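Evening class in furniture care, Fendbridge
Notes for session 5: looking at the grain before you touch the finish
Milagros Escobar
8 Mar 2018

Hello again, and thanks to everyone who dragged a chair leg or a drawer front in last time. I've typed these up from my own scribbles, so they wander a bit, but the main points are all in there somewhere.

We started with why boards look so different from one another when they may have come out of the same tree. Think of the log as a bundle of straws with rings running round it. Saw straight through and the rings come out on the wide face as arches, loops and wavy lines – that's plain sawn, and most tables you meet will have some of it. Saw so the rings meet the face nearly square on and you get straight, close lines instead. That's quarter sawn. It wastes more of the log, so it costs more, but it moves less when the weather changes.

I do want you to get into the habit of reading the top before you open a tin of anything. Stand at one side, get your head down low and look across towards a window. Then go round and look from the end. Dark streaks can be the late growth in each ring, or they can be minerals the tree took up, or they can be somebody's old stain that has sunk in deeper where the wood is softer (my kitchen table in Etcombe has all three, and I've given up arguing with it).
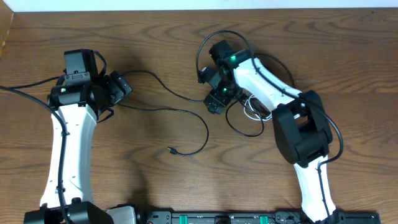
Fig. 2. Brown horizontal grain with darker wavy streaks.

Sanding comes next, and I know I go on about it! Always go with the grain. Scratches across it hide beautifully until the oil goes on, and then they all jump out at once. I start at 80 grit only if the old finish is really thick, otherwise 120, then 180, and then I stop. Go much finer and some oils struggle to soak in.

Somebody asked about the Macedo chest I mentioned. It took me around 36 hours in all, and a good half of that was getting wax out of the corners. White spirit, an old toothbrush, plenty of rag and the door propped open. Oily rags go flat outdoors to dry, please, never scrunched up in the bin – they can catch fire on their own.

For next time: find one wooden surface at home, draw the lines you see on the top and on one end, and have a guess at how it was sawn. Pencil is fine. Bring a scrap of 180 grit as well if you've got one.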